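## 4.2 Why people keep old machines

We expected money to be the main answer, and it did come up, but what pleased us most in the interviews was how warmly people talked about the thing itself. Of the 852 households that returned the survey in the three towns (Clodberg, Volton and Dramov), 210 said they still used a desktop computer bought before they moved into their present home. That is a lovely result for anyone interested in repair, as it means the machine has been packed, carried and set up again at least once!

The towns differ a good deal. Clodberg has a weekly repair morning in the old tram depot, and people there spoke freely about swapping memory or putting in a quieter fan. Volton has no such meeting place, and respondents leaned on relatives or on the counter at Fonseca, the one shop in the area that still sells used parts. Dramov sits between the two. Its repair group only began in September, so most of the answers from there describe habits that were already in place (and very stubborn habits some of them were).

We coded the free-text answers under four headings: cost, familiarity, attachment and waste. Familiarity was by far the richest. People know which port is loose and how long the thing takes to wake up. One respondent wrote nearly a full page about a keyboard shelf. Several described the computer as part of the room, and a few had chosen a desk to suit it. We had not planned for answers like these, and the coding guide had to be redrawn twice before the two coders agreed on where attachment ended and familiarity began.

Opening the case matters more than we had guessed. Respondents who had taken a side panel off even once were much more likely to plan another repair, and they used more exact words for what was inside. Those who had never done so tended to speak of "the box" and to fear breaking it. A tower of the usual sort is a fairly welcoming object once it is laid on its side (Figure 3): the large parts can be told apart by eye, and a beginner can learn to name the board, the graphics card and the memory slots in an afternoon.

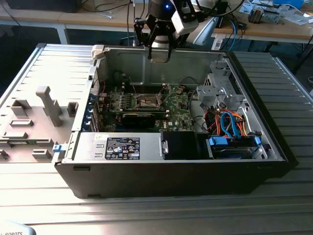 **Figure 3.** Desktop tower with the side panel removed and lying next to the case.

A respondent from Volton objected that naming the parts had never been her difficulty, and that what stopped her was finding out, with the shop closed by five o'clock, which memory would fit a machine of that age. We take this seriously. It came up again in Dramov, where two people had bought the wrong type and given up, and it suggests that a plain list of matching parts, kept up to date and pinned by the door, might do as much good as another evening class.

Cost works in a curious way here. The repairs reported were mostly small, and respondents seldom compared them with the price of a new computer. They compared them with the last repair. Section 4.3 follows this up using the receipts that some households kindly lent us.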